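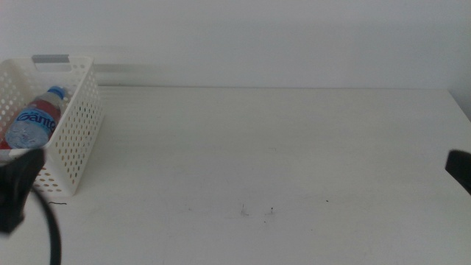
I have owned the Bralter perforated basket long enough to hold opinions about it, which is more than I wanted from a white plastic box. It came to me from Soledad Arrieta, who was moving and had 4 of them, and I took 2. The first job I gave it was drinks. A bottle of Ganten laid on its side goes in on the diagonal, blue cap pointing up at a corner like it's trying to leave. You can store bottles this way. You will also lose the space of a second bottle, so I'd call it a basket for people with modest thirst.

The build is fine. The holes are small and run in tidy rows, so a pen won't poke through, though a toothpick will and has. The plastic gives a little when you carry it by one side. Carry it by both sides.

## Standing things up
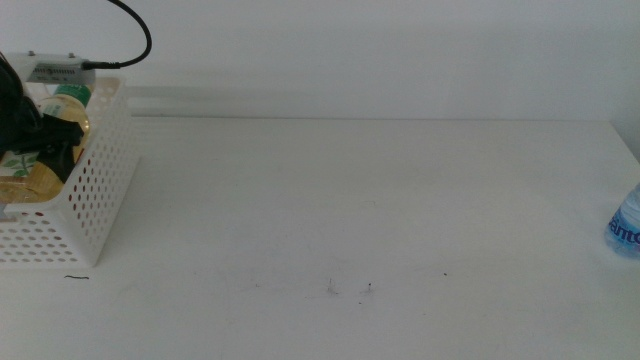 Upright storage is where I had hoped for better. I like to see a cap from above and grab it without reading anything. A green-capped bottle stands in there well enough, but it leans, and its shoulder comes up close to the top rim, so anything taller is going to stick out and look superior. Emerson Damasceno, who keeps the same basket under his sink, packs a dish towel down one side to stop the tilting. I tried it. The towel works and now I own a basket with a permanent towel.

On the other hand, the color of whatever is inside shows through those little holes, faintly, and I've come to depend on that. Reddish means snacks. No color means I forgot to go shopping.

It wipes clean on the outside in no time. The holes are another matter. I used an old toothbrush, then resented the toothbrush, then rinsed the whole thing in the shower, where it did very well.

The small bottles never needed a basket at all. Stood on a flat tabletop, they behave themselves. 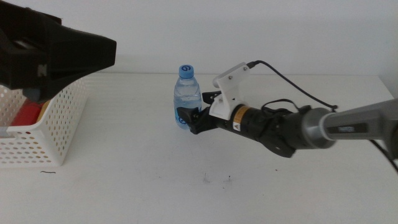

## Would I buy one?

Mine were free, so this is theoretical. For fruit, snacks, cleaning rags and cables, yes. For drinks, I'd get something with dividers. I gave it 3 stars and my second one to Burgi Bachmann, who uses it for yarn and has no complaints.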